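Learning my grandmother's bread, loaf 42

I have been baking bread every single weekend since last October, and I finally feel ready to write about it! I kept putting this post off because I wanted to have a perfect loaf to show for it, and then I realized I was never going to have one, so you're getting the story now.

Quick background for anyone new. My grandmother baked a round semolina loaf with anise seeds and a good hard crust, and she never wrote the recipe down. My cousin Nawal El Idrissi stood next to her in the kitchen one summer and took notes on the back of an electric bill. Those notes are all we have. They say things like "water until it feels right" and "enough anise" and, my favorite, "wait." Wait how long, Nawal? She doesn't remember. She was fourteen and wanted to go swimming.

So I started guessing. The first few loaves were bricks. I used regular bread flour, which made a perfectly nice loaf that tasted like anybody's loaf. Then I switched to coarse semolina, the kind you'd use for porridge, and got something close to wet sand. The answer was the fine kind, the one that feels almost like talcum powder between your fingers. There's a little grocery on Astgate that sells it in big paper bags, and the man there (hi, Ayman Benkirane, I know you read this) told me to let the semolina sit in the water for half an hour before adding anything else. What a difference! The dough went from gritty to silky, and I called my mother just to tell her.

The other big change was salt. I had been tossing in a pinch like I was making soup. Now I weigh it, 7 grams for a loaf this size, and I weigh the water too, 277 grams, which is a silly number but it's the one that works in my kitchen with my flour. If you try this at home yours will be different, and please write and tell me what you land on. I love those emails.

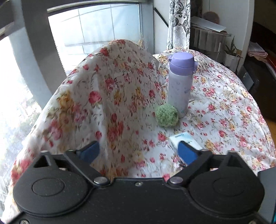
Kneading is where I've changed my mind the most. I used to think it was the boring part. I'd put on the radio and push the dough around while thinking about work, and I'd quit as soon as my wrists complained. Now I really look forward to it. Semolina dough starts out stubborn and a bit sticky, and you keep wanting to add more flour, and you have to hold back. Then there's this moment when it stops fighting you. It pulls off your palms in one piece and you can feel it get bouncy. I still grin every time.

The anise goes in near the end. I toast the seeds in a dry pan first, just until the kitchen smells like candy, and I crush half of them and leave the rest whole. Nawal says our grandmother left them all whole. My mother says she crushed them all. I have decided that half and half keeps the peace.

For the rise, I've gone longer and longer. I began with one hour because that's what every book says. Two was better. Lately I've been making the dough after dinner and leaving it in the fridge overnight, then shaping it first thing, still in my robe, with the first coffee. The crumb comes out a little more open and the flavor is so much deeper, kind of nutty and sweet. My aunt thinks the fridge is cheating. She also ate four slices last time, so I'm not too worried about it.

Baking is the one area where I'm still all over the place. My oven runs hot at the back, so I turn the loaf halfway through and hope for the best. I tried a pizza stone and cracked it. I tried an upside-down cast iron skillet and liked that a lot, it gives you a bottom crust that really knocks when you tap on it. Next I want to try a clay dish like the one she used, if I can find one that wasn't made just to sit on a shelf and look pretty.

Loaf 42 came out of the oven this morning. The top split a little to one side and the bottom is darker than I'd like. I took half of it over to my mother while it was still warm, with butter and honey, and she chewed for a good long while and said, "More anise." That's the closest thing to a rave I've had from her all year!

I'm going up by half a teaspoon next weekend. I also have a bag of barley flour from Ayman that I've been dying to open, so there may be two loaves to report on.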